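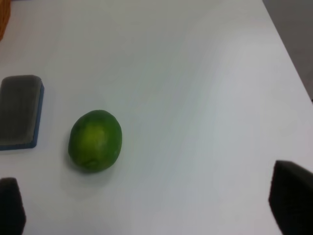 Ovlow W-3 Tabletop Picking Cell: Setup and Care

The Ovlow W-3 is a single-arm bench cell with a two-finger gripper and a wrist camera. It is built for light objects of mixed shape, and it ships with the arm, base plate, controller, camera, two sets of fingers and a white table with a matte surface. This page covers what an owner needs to know to get the cell running and keep it that way.

What the wrist camera should show

The camera is mounted so that both black fingers stay in view at the bottom of the picture, with open tabletop between them. A lime on the white table is a good test object. Its peel should come through as a clear green, with the dimples in the skin faintly visible, and its shadow should be soft. A felt eraser with a blue base makes a useful second object, as the thin blue border shows quickly whether the color balance has drifted.

If the shadow under the lime has a hard edge, a lamp is too close or is missing its diffuser. If the tabletop comes out pure white with no shading at all, lower the exposure one step and look again.

Mounting the arm

Bolt the base plate to the table with the four bolts supplied. Tighten them in a cross pattern, first by hand and then with the torque wrench. The table itself should sit level on its feet before the arm goes on. Adjusting the feet afterward is possible but slow, and you will have to repeat the table teach.

Run the camera cable through the clips on the forearm and leave a loose loop at the wrist. Turn the wrist by hand through its full range with the power off. The loop should never go tight or catch on a finger.

Table teach

The controller needs to know where the tabletop is. Clear the work area, choose Teach Table from the service menu, and bring the closed fingers down at each of the marked points when prompted. Stop when the fingertips just touch. Kasun Mridha, who trains new owners, suggests sliding a strip of printer paper under the tips and stopping when it drags.

Repeat the teach after any of the following:

The arm has been unbolted or the table moved.
The fingers have been replaced.
The gripper has struck the table hard enough to trigger a stop.

Finger care

The fingers have a soft, matte dark covering that grips round objects without much force. Wipe them with a damp lint-free cloth at the end of each working day. Do not use alcohol or citrus-based cleaner, which will harden the covering over time.

Check the angled tips for flat spots and shiny patches. A shiny patch means the covering is wearing through, and fruit will start to slip. Replace fingers as a pair. The two fingers can look different in size on the camera view, depending on the angle of the mount, so compare them off the gripper if you suspect one is worn.

Expected finger life is over 3,000 grips on smooth objects, less on anything with an abrasive surface. The controller keeps a grip count under Service > Gripper. Reset it when you fit a new pair.

Camera care

Clean the lens with a dry microfiber cloth only. A smear shows up as a pale haze across the tabletop and is easy to mistake for a lighting fault. If the view has shifted sideways, loosen the bracket screws, center the gap between the fingers, and retighten.

Common faults

Fingers close beside the object: repeat the table teach, then check the camera bracket for play.

Gripper stops short of closed: look for grit in the slide — a soft brush will clear it. Do not oil the slide.

Object not found: move it away from the table edge, where the gray floor comes into view, and try again.

Camera view freezes: reseat the connector at the wrist first, then at the controller.

Parts and service

Replacement fingers, brackets and cables are stocked at our Sadau workshop. Finger sets are sold by the pair, with a 25 percent discount on orders of four pairs or more. A full service includes new fingers, a slide cleaning and a camera alignment. Ask for Piyumi Selvanayagam at the service desk, and have the grip count and the serial number from the base plate ready. The workshop closes for stock count in November, and orders placed then ship when it reopens.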